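How to compare two hand-held gripper tips on cloth without fooling yourself

Vendors love to show a gripper picking up a sponge. Cloth is where I'd start, and I wouldn't believe anyone's grip figures, Clusel's and Daltinent's included, until I had repeated them on my own table.

What you need: both sets of tips, one towel you don't mind wearing out, a table, and a notebook. Leave the camera settings alone between sets. If you change exposure halfway through, you've compared cameras.

Step 1. Fit the first set of tips and close the jaws on nothing. They should meet evenly. If they don't, fix that now – no amount of testing will average it out.

Step 2. Lay the towel flat, pinch a single fold and lift. Do 31 lifts with the first tips, then swap and do 31 with the second. Write down every miss, including the ones you feel were your fault.

Step 3. Pull a corner out to the side so the fabric goes taut at the top while the rest hangs over the table. A straight lift tells you little about side load, and that's where I expect soft jaws to let go.

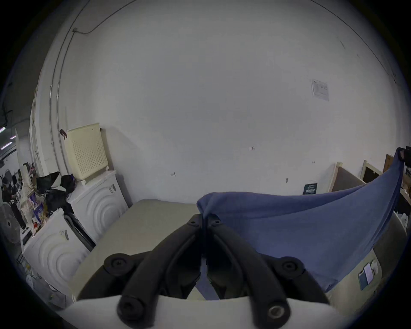 Atif Mughal wrote in to say that 62 lifts prove very little when the same hand does all of them, and that his own scores for the second set always came out better simply from practice. He's right. Alternate the tips every few lifts if you can stand the screwdriver work, or get a second person to repeat the lot.

Step 4. Replay the recording at half speed and mark each slip. Software will offer to do this for you. I tried the Vumum tracker and it called a clean hold a slip often enough that I went back to doing it by eye.

Step 5. Compare misses and slips separately. A gap of 2 between the sets means nothing at this size. Run it again next month with worn tips before you order any.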